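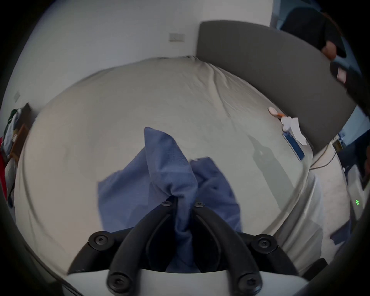
*A hand-held gripper pinches a blue cloth over a bed. The screws on the fingers are hex-socket, which makes worn parts quick to change.*

A garment gripped at one point is among the harder objects in household robotics. It has no fixed outline, most of its surface is hidden, and its shape depends on how it was last put down. A policy trained on rigid objects can assume that a cup seen twice is the same cup. The same shirt seen twice may share almost no visible contour.

The Pendus project treats this as a problem of demonstration data. Its method records people handling laundry on ordinary beds with hand-held grippers, then trains a policy on the recorded finger motion and the matching video. No robot arm is needed while the data is collected. Ginevra Costa, who designed the protocol, started recording in May with 2 operators and a single type of garment, the short-sleeved shirt.

Each demonstration is divided into phases: grasp, lift, spread, fold. The grasp is usually brief. Spreading takes longer and accounts for most failures, and the group's first result concerns that phase. 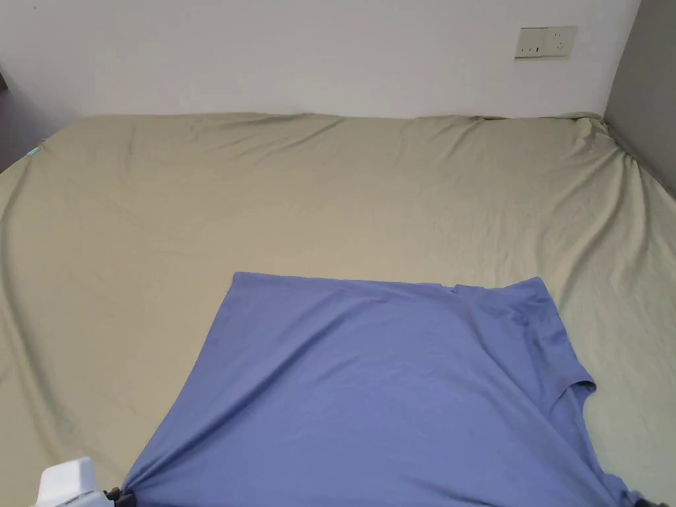

Spreading fails mainly through uneven tension. Early versions of the policy, trained on wrist views alone, pulled both grippers apart at a fixed speed and stopped at a preset distance. The shirt often slid across the mattress or ended up twisted. Adding a head-height view gave the model access to the folds themselves. With both lower corners of a shirt pinched, the long diagonal folds running up from each corner show where the load is going, and a plain khaki sheet leaves their outlines easy to segment. The revised policy adjusts its pull until the folds on the two sides are close to symmetric, then releases.

Costa's group tested the revision on 113 trials with shirts that were not in the training set. The fixed-speed policy spread 41 percent of them to within the tolerance set for folding. The fold-aware version reached 80 percent. Both started from the same set of crumpled states, reproduced by dropping each shirt from a marked height.

The remaining failures fall into two groups. In the first, a finger picks up the bed sheet along with the garment. 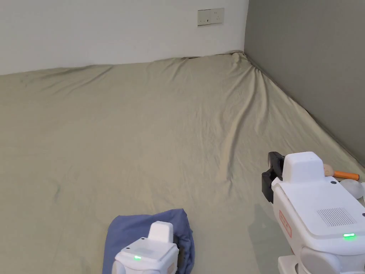 In the second, one gripper hides the other from the head camera at the moment of contact, and the policy closes early. Cinzia Marino, who maintains the analysis code, has tried estimating the hidden finger position from the wrist view. The estimate holds for slow motions and drifts during fast ones – the two video streams are aligned only to the nearest image.

Sheet pickup has proved more stubborn. A finger closing on thin cotton over a soft mattress meets nearly the same resistance whether it holds one layer or two. Marino's current approach looks for movement in the sheet during the first part of the lift and opens the fingers if any is found. This adds time to each grasp, and it sometimes rejects a good one when the mattress rebounds.

The group has not yet tested patterned bedding, where fold detection is expected to be weaker. Long sleeves are also outside the present data. Recording for both is planned under the same protocol, with the grippers unchanged and the spreading tolerance kept at its current value so that the figures can be compared.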